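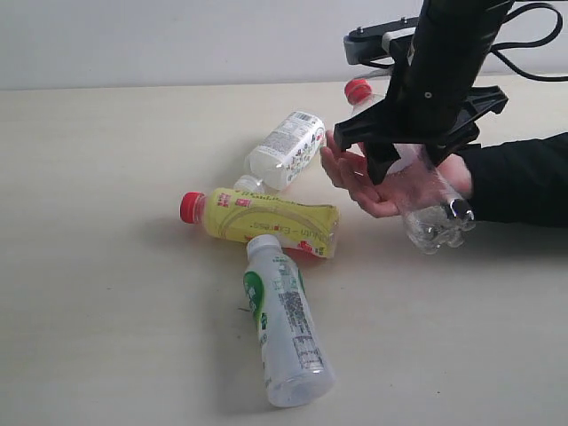
I gave up the supermarket in June, mostly out of crossness. The one near me had moved the bread again and I stood by the tinned fish feeling about 90. So I started walking down to Maddocks, the greengrocer on the corner, with a bag and no list.

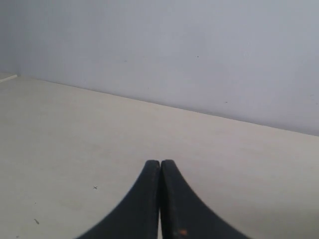
The first week was a shambles. I came home with eight leeks and nothing to put them in (leek toast, anyone?). But you get the hang of it. You ask what's good, you buy that, and you work out supper on the way back up the hill – 110 steps if you take the short cut, and I feel every one with potatoes.

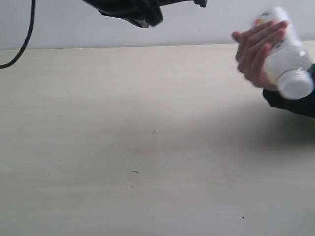 A pale tabletop against an off-white wall.

Cheese comes from Braler, which opens when it feels like it. I spent £3 there on a lump of something crumbly and ate it standing at the bus stop while the 191 sailed past. No regrets! 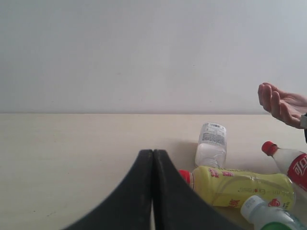
My bill is a bit lower, I think, though I've never been good with receipts. What I really like is the chat. I know whose plums are late and why the eggs are small this month.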